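2020-12-29

I spent most of April and a good part of the summer learning to read the small print that comes with things. I had time, like everyone, and I had a drawer full of folded paper that I had never looked at. Manuals, warranty cards, care labels, the sheets that come in medicine boxes. I had been keeping them for years on the theory that I would need them one day, and I could not have told you what a single one of them said.

What started it was the kettle. It is a Flimura, the plain one with the lid that comes off, and it had begun switching itself off before the water boiled. I looked for the manual, found it under 10 other manuals, and read it standing up. On the second page it says to descale every 300 boils if you have hard water, which we do, and never to fill past the line when the base is wet. I had been filling it past the line for as long as I had owned it. I descaled it twice and it went back to normal. A new one would have cost me 53 dollars, and I had already put one in my cart.

After that I sat down with the rest of the drawer.

The first thing I learned is that most of this paper is not written for the person who bought the thing. A good half of any manual is there so the company can say it told you. Do not use the toaster in the bath. Do not let a child climb inside the dryer. You have to get past four or five pages of that before you reach anything you can use, and by then most people have put it down. I now start from the back. The back is where the cleaning section usually is, and the table of faults, and the cleaning section is nearly always the part I needed.
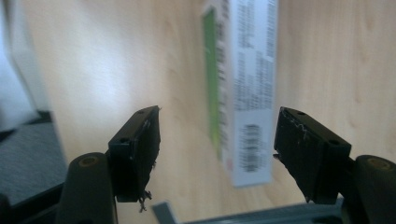
*Scuffs and scratches by the wooden surface.*

The second thing I learned is to check what language I am reading. That sounds silly, but several of my sheets were folded so that the English was on the inside, and I had looked at the outside once, seen French, and filed it. The heater from Hullell has eleven languages on one sheet the size of a bath towel. The English is in the lower right corner, upside down compared with the rest. The sheet tells you to run the heater empty for an hour with the window open before you use it for the first time. I did not do that, and I remember the smell.

I don't read anything other than English and some school French. For everything else I look for the parts that stay the same from one sheet to the next, and there are more of these than I expected. A number with a percent sign. A date with the year first. A long number next to a short word, which is usually the lot. A phone number, a fax number, a postal code. Once you know roughly where they sit, you can find your way around a sheet in a language you don't know at all, the same way you can find the platform number on a foreign train ticket. You won't know what it says about the dose, and you should not guess at that part. But you can tell who made it, where they are, and which piece of paper goes with which box.

I also learned that the people who lay these sheets out have habits. Headings go in bold, or in brackets, or in capitals. The maker's name and address go last, nearly always, and the warnings go first or in the middle in a box. The type gets smaller as the sheet goes on. If there is a drawing, it is on the other side from the text that explains it, so you have to keep turning the thing over.
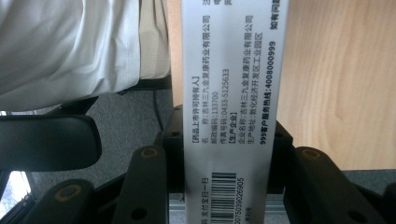

Names and addresses turned out to be the part I came to like. I used to skip them. Now I look them up on a map, if there is enough to go on, and see what the town is near. The bathroom scale was made two streets from a river. The lamp in the hall came from Rultutham, and the label gives a street and a building number as though I might want to drop in. It makes the thing on the shelf feel less like it came out of nowhere.

Then there is the question of what to keep. My drawer was full because I kept everything, and because it was full I never used it. I threw out a lot. These are the rules I ended up with, and I have stuck to them since the summer:

- If I no longer own the thing, the paper goes. This took care of more than I would like to admit, including the manual for a phone I lost on a bus.
- If the paper goes with a medicine, it stays in the box with the medicine and never in the drawer. When the box is finished they leave together.
- If the manual is longer than the thing deserves, I cut out the cleaning page and the fault table and recycle the rest.
- Warranty cards get the receipt stapled to them. A card with no receipt is no use, at least for anything I own.
- Anything with gas or a blade, I keep the whole manual.

The stapling is important. I had a claim turned down a few years ago on a pair of boots because I had the card and no receipt. The receipt was in a coat pocket and had gone blank by the time I found it. That is the other thing about receipts - they fade. The shiny paper is heat printed and it does not last, especially next to a radiator or in a car. I take a picture of each one now and put it in a folder on the computer, then staple the original anyway.

I thought about scanning all of the manuals too, and did a few, and stopped. Most of them can be found online if you have the model number, and the ones that can't are short enough to keep. What I did instead was write the model numbers in a notebook. One page per room. It took an evening. I have used that notebook more often than I ever used the drawer, mainly for filters and bulbs. The vacuum cleaner is a Wi, and there must be six kinds of Wi filter at the store that look the same and do not fit.

Some things are still badly done, and reading more of them has not made me kinder. The type on a lot of sheets is too small to read in an ordinary room. I am not old and my eyes are fine with glasses, and I still had to take the sheet for my cold sore cream to the window. Folding is another problem. A sheet that goes into a box folded eight times will not go back in folded eight times, so it ends up beside the box, and after that it ends up anywhere. I have tried to follow the creases and it never works. I fold it in half until it is small and put a rubber band around it.

And I wish they would put the date somewhere easy. Half my manuals have no date, or have one hidden in a code at the bottom of the last page. When you have two versions of the same sheet and they say different things, you want to know which is newer. I had this with the dishwasher. One sheet said to use the coarse salt only and the other said any dishwasher salt. I went with coarse.

The garage is next. There is a box out there with paper from the previous owners, including what looks like the original booklet for the furnace and a paint chart with 2,000 colors on it, and one of those colors is on my kitchen wall. I would like to find out which. If I get anywhere with that before the weather warms up I will write it down here.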